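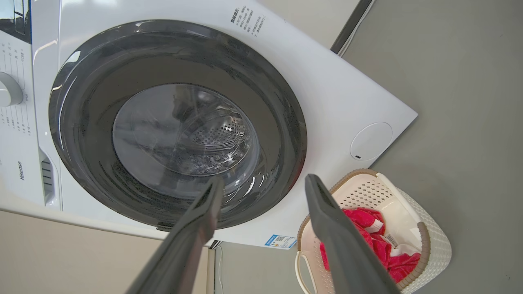 Wrist cameras and the laundry problem: news from the Pernora project

Laundry has been our stubborn favorite for a long time, and this June we finally have something worth telling you about! The Pernora team has been working on how a robot arm decides where to look before it moves, and the first round of results has all of us a bit giddy.

Some background for newer readers. Our earlier policy, Sumus, learned from demonstrations using two views, one from a fixed camera across the room and one from the wrist. It did fine on picking clothes out of a basket. Washing machine doors were another story. The glass is curved and shiny, the ring around it throws back streaks of light, and from close up the policy would often treat a reflection as an edge it could grab. We lost a lot of afternoons to that.

The new method, which we call Kanagaratnam after the street our first lab was on, drops the fixed camera completely. The arm gets only the wrist view, and before it commits to a reach it makes a short side-to-side sweep. Edges that belong to the machine shift the way a solid object should as the camera moves. Reflections slide around differently. A small network scores each patch of the view on that difference, and the policy is trained to pay less attention to the patches that fail. There's no depth sensor and no markers stuck on the door, and the whole scoring step adds very little to the time a reach takes.

We trained on 80 demonstrations, all collected by hand with the gripper we already had. Then we ran 14 door-opening trials with each method, same machine, same starting poses. Sumus got the door open in 10 of them when the lights were dimmed, but it fell apart with the overhead lights on. Kanagaratnam managed 11 under full light. That is one machine and a small number of trials, so please don't quote it as more than that, but for those of us who watched the old policy pinch at thin air for months it was a wonderful thing to see.

What still goes wrong? Mostly the sweep itself. If the arm starts too close to the door, the glass fills so much of the view that there isn't enough solid body around it to compare against, and the scores turn to mush. Backing up first helps, though we haven't taught the policy to do that by itself yet. Soft fabric is also tricky (a crumpled shirt changes shape as soon as you touch it, and the scoring network was never meant for that), so the basket half of the job still uses the older grasping code.

Next up is moving the method to the Randix arm, which has a longer wrist and a wider sweep. We're also rewriting the trial logs so that other groups can read them without asking us what every column means. The training notes will go out with the next issue, along with the list of starting poses.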